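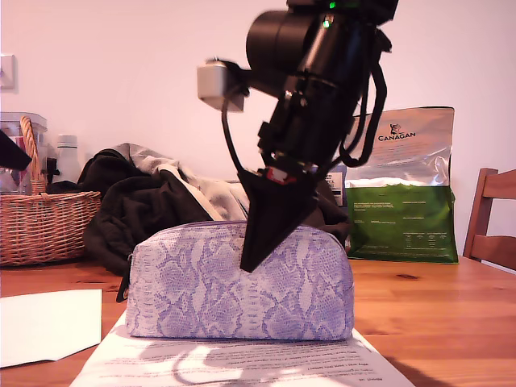
Sunday, late afternoon, month-end notebook (March)

3 min read

Salazar's stock ledger and the Vamwood landed-cost sheet still disagree, and I spent most of the day (very happily, I must say, with the heating on and the phones quiet) finding out where. The gap is 1,338 on the accessories lines alone. I started with the small soft goods, zipped pouches like the lavender snakeskin-print one, as they have the fewest parts to their cost and I wanted an easy win before tea. Freight had been loaded twice on 2 of the deliveries, once by us and once by Skamell before the invoice ever reached us. That clears 471.

Khang Kim thinks another 535 is duty posted to overheads when it ought to sit in stock, and having gone back through the journals with him on the phone I'm almost sure he's right, bless him. I've drafted the correction but not posted it. Uyên, could you look over the coding before it goes in? The old Proketti codes are still lurking in the drop-down and I picked the wrong one twice.

That leaves 332 unexplained. I tried exchange differences and got nowhere. Manaia remembers something similar last year end, so I'll ask her for the old working papers. Faustino wants the margin report by lunch tomorrow and I've told him it will carry a note.

4 comments · 2 shares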